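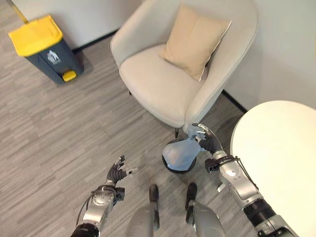

What does the technician on this machine do all day?

Most of the day goes to inspection, calibration, hand repair and record keeping on a single two-armed, two-legged robot, with the remainder spent standing by at the stop switch during task runs.

Posted Fri 14 May by Ronaldo Sales, Hardware Maintenance

Maintenance Technician, Humanoid Test Unit (posting 1036)

Cillari is hiring one full-time technician for its test site in Trallard. The position covers the daily setup, scheduled service and repair of one robot, called Fostik on the work orders. Fostik works in a furnished test room doing light housekeeping: handling bin bags, moving cushions, wiping tables. The room is set up with ordinary furniture and waste bins, and the technician is expected to keep it that way.

The position is 40 hours a week, on site, day shift. It reports to Ronaldo Sales. The first term is 12 months and can be renewed. Work starts in June.

The machine

Fostik has two arms with fingered hands, two legs, and a head-mounted camera pair. Each hand has ribbed black covering on the palm. The coverings are treated as wear parts. A module is bracketed to each wrist, and thin cables run from there along the outside of the forearm. These cables are the most frequent cause of lost time on the unit. They flex every time the wrist turns, and they catch on table edges and chair arms when the robot works close to furniture.

Bag work is hard on the hands. Film plastic has very little stiffness, so the fingers close almost fully before they meet resistance, and the controller then has to tell a folded layer of plastic from an empty grip. A finger that is slightly out of zero will pass a block test and still drop a bag. For that reason the hands on this unit are checked more often than the builder's schedule calls for.

The legs see less wear. The robot spends most of a run standing with its feet close together, leaning over low objects. This loads the ankles and the lower back joint for long periods and warms them unevenly, and the technician will be expected to read a temperature log and see when one side is drifting from the other.

Daily setup

The technician brings the machine up each morning on the hoist. The order is fixed and is written on the card at the hoist:

1. Check the hoist straps and the shoulder lifting points before taking any load.
2. Inspect both forearm cables by eye and by hand from wrist to elbow.
3. Fit the battery and confirm that the latch has seated on both sides.
4. Power the joints one limb at a time, legs last.
5. Run the finger zero routine on the left hand, then the right.
6. Run the camera check against the printed target on the wall of the service bay.
7. Lower to the floor, take weight on the feet, and hold for two minutes before releasing the straps.
8. Sign the sheet.

A setup with no faults takes under an hour. If any step fails, the run does not start. The technician has the authority to hold the machine, and the test engineers do not overrule it.

Scheduled service

Weekly: clean both hands, check the finger tendons for slack, replace any palm covering with a lifted edge, check the torque on the wrist brackets, and pull the fault log.

Monthly: remove the forearm housings, inspect the connectors, re-dress the cables, and compare the left and right wrist readings under a hanging weight. Check the soles of both feet for flat spots. Back up the joint settings before and after.

At every 4000 operating hours: full teardown of both hands and wrists, done on the bench with a second person from the Malinowski workshop. Fostik's next teardown is expected during the first term of this position, and the new technician will plan it, order the parts and carry it out.

Between these, the work is whatever the fault log brings up. Typical repairs include replacing a finger actuator, re-terminating a wrist cable, swapping a fingertip pad, and tracing an encoder fault that shows only when the arm is reaching down and across the body. Board-level repair is sent out. Diagnosis down to the board is done here.

The test room

Care of the room is part of the job and takes up perhaps two hours a week. Bins are returned to their marked positions. Liners are restocked from the shelf in the service bay and must come from the same stock for the length of a test block, as a change in film thickness makes the grip results useless for comparison. Chairs and tables are checked for loose feet. Floors are dry-mopped before every run, and any wet cleaning is left until the machine is back on the hoist.

The technician also keeps the reach map up to date. This is a floor plan showing where each piece of furniture stands and how close the elbows come to it during each task. When a chair is moved or replaced, the map is redrawn before the next run. Most of the cable damage in the repair file can be traced to a map that was out of date.

Standing by

Every run has one person at the stop switch. The technician shares this duty with the test engineers. It means standing outside the marked floor area with the wireless stop in hand and watching the machine, with no phone and no laptop. Runs are kept short and the duty is rotated. Applicants should consider whether they can do this well, as it is dull and it matters.

Hands-on recovery is allowed only after the joints are confirmed off. If the robot is holding something when it is stopped, the object is left in the hand until the arm is supported. The arms are not locked when power is removed and will sag.

Required

– Two years or more of hands-on maintenance of robots, medical equipment, aircraft instruments, printing equipment or similar small mechanical and electrical systems
– Able to read a wiring diagram and make a crimped or soldered joint that passes a pull test
– Comfortable with a torque driver, feeler gauge, multimeter and oscilloscope
– Able to use a Linux command line well enough to run a script, copy a log and find an error in it
– Clear written English. Repair notes are read by people who were not there
– Able to stand for most of a shift, kneel at floor level, and lift a battery pack from a low cart with a second person

Useful but not required

– Work on multi-finger hands, prosthetic hands or tendon-driven mechanisms
– Experience with cable routing on moving equipment
– Basic Python
– Hoist or rigging certificate (training is given if you do not hold one)

A degree is not required. We have had good technicians from vending machine repair and from theater rigging, and applications from outside the robot trade are read in full.

What the job does not include

The technician does not write control software, train the task models or decide which tasks are run. There is regular contact with the people who do, and the technician attends the weekly planning meeting to report on machine condition. Suggestions are taken there. There is no night or weekend duty. The unit is powered down at the end of the day shift and the battery is removed to the charging cabinet.

Training

The first two weeks are spent alongside Ronaldo Sales. Week one is the service bay: hoist, battery, lockout, the daily card, and one practice cable replacement on a spare forearm. Week two is in the test room, with setup done under observation. The new technician signs the sheet alone after five clean setups in a row. Teardown training takes place at the Malinowski workshop on a set of retired hands.

Tools are supplied. Safety shoes and glasses are supplied. Long sleeves are not worn near the machine, and neither are rings or lanyards.

How to apply

Send a resume and one page of plain text describing a fault you found and fixed. State what the symptom was, what you measured, what you ruled out and what the cause proved to be. The equipment does not have to be a robot. We read this page first and weigh it more heavily than the resume. Please leave out anything your past employer would consider confidential.

Applicants who pass the first reading are invited to a bench session in Trallard. It has two parts. In the first, you are given a forearm with an intermittent connection and the matching diagram, and asked to find the fault. In the second, you are given a repair note with several things missing and asked to list what you would need to know before working from it. Neither part is done against the clock. A short talk follows, and a visit to the test room if a run is scheduled.

Travel to the bench session is repaid against receipts. Results are sent by email to everyone who attends.

Use posting number 1036 in the subject line. Applications without the page of plain text are returned once with a request for it and are not held open. Questions about the machine or the duties go to Ronaldo Sales. Questions about pay, leave and benefits go to the hiring office.

Related postings
Test Engineer, Household Tasks – Trallard
Parts and Stores Clerk – Malinowski workshop
Battery Technician, part time – Trallard
Stop Switch Operator, hourly – Trallard

Cillari Careers | Contact the hiring office | Copyright Cillari, all rights reserved | Back to top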